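The woman who runs Zollumgate, a rooming house for people working away from home, has been letting rooms by the week and by the month for 21 years. She asked not to be named, because some of her tenants are private about where they live. We spoke by phone on 2020-05-05, while she was sorting out keys for a new arrival.

The house has two floors of rooms and a shared kitchen on each. Most tenants come for contract work at the Stostex plant or on the rail line outside Brakeo. A few are nurses. The shortest stay she allows is a week. The longest anyone has stayed is 42 months.

"He came for a six-week job," she said. "They kept extending it. He never bought so much as a lamp. When he left, everything he owned went in the back seat of his car."

She did not plan to be a landlady. The house belonged to her aunt, who took in lodgers and fed them breakfast and supper. When the aunt could no longer manage the stairs, the choice was to sell or to take over. She was working in a bank at the time and thought she would try it for a year.

The meals were the first thing she dropped. People on shifts were never there when the food was ready, and she was throwing a lot of it out. She put in the second kitchen instead, and each tenant has a shelf in the refrigerator and a cupboard with a lock.

"The locks stopped the arguments," she said. "Before the locks, every argument was about milk or coffee. I have had grown men not speaking to each other for a month over coffee."

The rent covers heat, water and bed linen. It does not cover parking. She sets the price once a year, in July, and writes to every tenant before she does it. She has raised it in most years but not all. When the plant cut a shift, she left it alone for two years running, and she said she would do the same again this year if things went on as they were.

Asked what a room needs, she gave a short list: a good mattress, a door that closes properly, drawers, a chair and a place to put a cup down. She is not interested in pictures on the walls or cushions. She tried cushions once and found them all stacked in closets.

"People who live out of a bag want drawers," she said. "It sounds like nothing. But if you can put your socks in a drawer you feel like you live there, at least for a while. I used to buy the cheap ones and they fell apart, because they get moved and leaned on. Now I look at how the handles are fixed before I look at anything else."

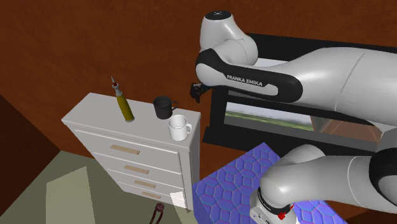
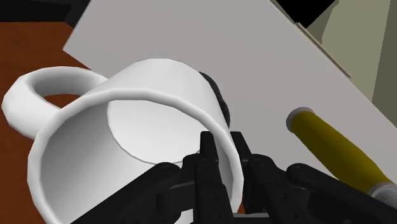

She paints the rooms herself, one at a time, when they fall empty between tenants. A room takes her two days if nothing needs filling. She used to do them all in the same cream color and has since given that up, partly because cream showed every mark and partly because she was tired of looking at it.

The rules of the house fit on one sheet. No smoking indoors, no guests overnight without asking, no frying after ten at night. The frying rule came from a tenant whose room was over the downstairs kitchen and who started work at four in the morning. He has been gone for years, but the rule stayed.

She has asked very few people to leave. One was a man who kept a dog in his room and denied it while it was barking. Another stopped paying and stopped answering the door. She does not like talking about that one.

"I waited too long," she said. "I felt sorry for him, and by the end he owed me so much that he couldn't look at me. It would have been kinder to sit down with him in the first month."

This spring has been hard. Some of the contract workers were sent home, and for a while the upstairs was almost silent. The tenants who stayed have been taking turns in the kitchens, with a timetable taped to each refrigerator. She cleans the door handles and the stair rail morning and evening. One of the nurses asked whether she should move out, to keep the others safe. The landlady told her to stay and gave her the room with its own bathroom at the same rent.

The oldest person in the house is 73, a retired surveyor who came for a short job, liked the town and did not go home. He shovels the front steps in winter without being asked. She has told him he does not have to, and he has told her he knows.

She has had offers for the building. The most recent came from a company called Từ, which wanted to turn it into apartments. The money was fair, she said, and she thought about it for a weekend. In the end she said no, mostly on account of the tenants, who would have had to find somewhere else in a town with very little to rent.

She has not decided what will happen when the stairs become too much for her as well. Her niece has helped out with the books and has not said she wants the place. She has not said she doesn't, either.

The new tenant was due that evening and would be staying until July. Before hanging up, she wanted to check that his key turned in the back door, which sticks.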